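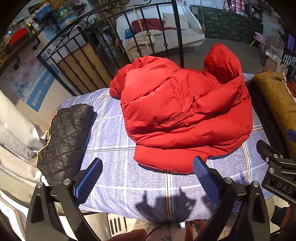

The Stever Coat

My aunt left me her coat and my cousin the house, and for most of September I was told that I had done better out of it.

The people who told me this were the ones helping my cousin measure for curtains. It was a very good coat, they said. She had bought it in Camargo the year the mill closed, from a shop called Stever, which sold three things (coats, hats and disapproval) and had charged her 538 dollars at a time when that would have gotten you a car, if you weren't fussy about the floor of the car. She wore it to everything. She wore it to my wedding and, with what I felt was unnecessary speed, to the hearing about my divorce.

It came to me in a box from Siron Moving & Storage with a bill for 16 dollars. I paid the bill. I put on the coat. It fit the way a tent fits a pole.

I should say that I already had a coat, one I could be rained on in and sit on at ball games. My aunt's was long and gray and had opinions. When I hung it on the back of the bedroom door it kept the shape of her shoulders, and for a week I got dressed in the bathroom.

Then my cousin called.

"I was wondering," she said, "if you'd gone through the pockets."

I said I had. I hadn't.

"And there was nothing in them?"

"What would there be?"

"Nothing," said my cousin. "Mints."

She let a little time go by and asked how I was sleeping, a thing she had not asked since we were both nine and sharing a tent. I told her I was sleeping fine. She said the house was drafty. I said I was sorry to hear it. We hung up, each of us, I think, pleased with how we had handled that.

There were six pockets. Four were where you would expect. In these I found a church bulletin, a glove, half a pencil and, to be fair to my cousin, mints. The fifth was inside the lining and held a bus ticket to Sisham, one way, unused. The sixth I found only by sitting down on it. It had been sewn shut with the small mean stitches my aunt used on everything, including buttons and Christmas stockings, and I had to go at it with the nail scissors.

Inside was an envelope, and inside the envelope was 3000 dollars and a note.

The note was dated Wed 30 October, with no year, as though there would only ever be the one. It said:

If you are reading this you have cut my lining. Take it to Stever and have it done properly. They will charge you 60. The rest is for the bus.

I read this standing up, out of respect. Then I sat on the bed with all the coats I owned and thought about it.
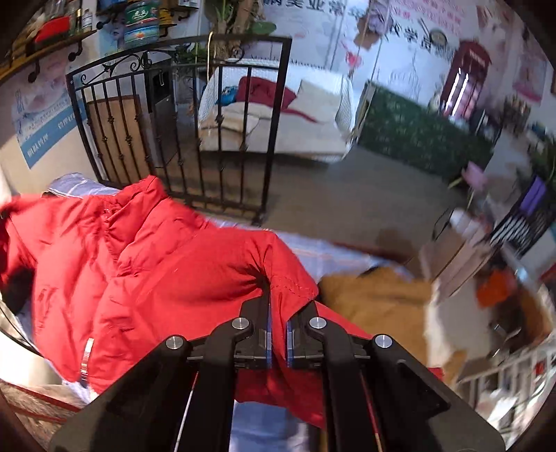 Red was never her color. She said it looked like asking.

I had never been to Sisham. As far as I knew, neither had she. It was the last stop on the line, a place with a lake and a hotel, and when we were children she used to mention it the way other women mentioned hitting their husbands with a pan. One of these days, she'd say, folding a towel, I'll be in Sisham. And then she would put the towel away and ask who had been at the ham.

My cousin called again on Sunday. The furnace, she said, had made a noise and then stopped making it. She had had a man in. Did I have any idea what a furnace cost?

I said I could imagine.

"She always said there was money put by," said my cousin. "I've had the floorboards up."

"All of them?"

"Not the kitchen."

I told her I would leave the kitchen if I were her. Then, because I am not a monster, I told her I would send her something toward the furnace, and because I am related to my aunt, I told her it would be a loan.

Stever was still there. The woman behind the counter turned the coat inside out, found the place I'd cut and looked at me for some time.

"Nail scissors," she said.

She charged me 60 dollars. It would be ready Thursday, she said, and did I want the pocket left open or sewn shut again?

I asked what people usually did.

"Your aunt had it opened every spring," she said. "She'd count it, put a little in and have me close it up. Then she'd ask me what time the bus went."

"And what time does it go?"

"Ten past eight," said the woman, writing out my ticket. "You'll want a hat."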